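Why does Contreras Street bend where the old toll road should have gone straight?

Posted by Maricruz Camacho in Local History & Place Names

I moved to the lower end of Contreras Street in September and have been trying to work out how it came to be laid out the way it is. If you stand at the river end and look uphill, the road runs dead straight as far as the old feed store, then swings hard to the left, goes past the chapel, and comes back to nearly the same line at the top. On a map it looks like somebody drew a straight road and then pushed the middle of it sideways.

My neighbor says it was the toll road to Golus and that the company that built it ran into trouble with the hill. Another neighbor says it went around a farm whose owner would not sell. The library has a county map that shows the bend already there, but the map has no year on it, and the person at the desk could not tell me more than "before the railroad."

I have three things I would like to know. Was it ever straight? Who paid for it? And is the low stone wall behind the chapel part of the road or part of something else? The wall is on the side away from the street, so it seems an odd place for a property line. I have looked at the town's own history page and it only covers the upper end, from the school on.

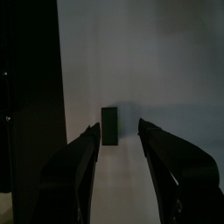

Small green block, upright on a gray surface.

I can get to the library most mornings if there is something there I should be asking for by name. Please give the name of the book or the box if you know it. I have already been sent to the wrong shelf twice.

Melquiades Trujillo
Member, Tevow Valley

Your first neighbor is closer. It was a toll road, and it was meant to be straight. The company dug a cutting into the hill right behind where the chapel is now. The idea was to take the grade down so that loaded wagons could get up without hitching extra teams at the bottom. They got a fair way in. Then a wet spring came and the east bank slid into the cut. They cleared it once and it slid again, and after that they bought a strip of pasture and took the road around.

The cut itself was 300 feet long when they quit. You can still make out the lower part as a dip in the ground if you go in winter when the brush is down. Most of it was filled when the chapel lot was leveled, and a good deal of the fill was the same dirt that had come out of it.

The stone wall is the foot of a retaining wall from the second attempt. It held up the west bank, which is the one that never gave any trouble. The east wall was never finished. That is why the wall looks like it is on the wrong side. It was not facing your street, it was facing the road that was supposed to be there.

As for who paid, it was subscribers. Shares were sold in Tevow and in Golus, and the Golus people bought most of them, as they were the ones who wanted to get their grain down to the river. When the slide happened, the directors asked for a second payment on each share. A lot of the Tevow holders refused and gave up their stock. There was bad feeling over it for years, and you will find it in the letters if you read enough of them.

At the library, ask for the turnpike company minute book. It is kept in the back room and not on the open shelves, so you have to fill out a slip. The cataloging calls it "Tramix Hill Road, Minutes" - Tramix Hill was the older name for the whole rise. If you look under Contreras you will not find it. The street only got that name after the tolls came off.
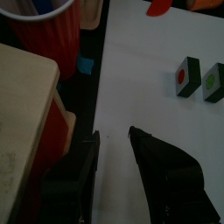
The minute book is in two hands. The first clerk wrote clearly and the second did not, and of course the slide is in the second clerk's part. Start at page 167, where the directors vote to look for another line. The eight or so pages before that are mostly arguments with the contractor over who owned the shovels and who was going to feed the horses while the work was stopped. There is a folded sketch tucked into the back cover that shows both routes. It is not to scale, but the cut and the bend are both marked, and so is the tollhouse, which stood across from the feed store.

One caution on the tollhouse. The small brick building there today is not it. The tollhouse was frame and it burned.

Getsemaní Villalobos

My grandmother always said it was the farm. She said the man had over 300 sheep and told the road company to go around them. I don't have a source for that, just what she told us.

Crisóforo Orozco

Both can be partly right. The strip of pasture Melquiades mentions had to be bought from someone, and the deed is at the county office. I looked it up a while back for a different reason. The seller kept the right to drive stock across the road without paying toll, himself and his heirs, at any hour. So there was a farmer and there were animals, and he did drive a hard bargain. But he was selling them the bend. He was not making them take it.

I would add that the bend as you see it now is gentler than the first one. The county took the corner off by the chapel when they paved. If you look at the curb on the inside of the curve you can see where the old line went, closer to the steps. The sketch in the minute book shows it as nearly a right angle, and I used to think that was just poor drawing.

On the undated map: check whether it shows the mill on the near side of the river or the far side. The mill was moved. If it is on the near side, you have one of the early ones, and I would like to hear about it, as the copy at the county office has the corner with the river torn away.

Maricruz Camacho

Thank you, all of you. I filled out the slip and they have the minute book set aside for me. The mill is on the near side on the library's map. I will ask whether they allow copies.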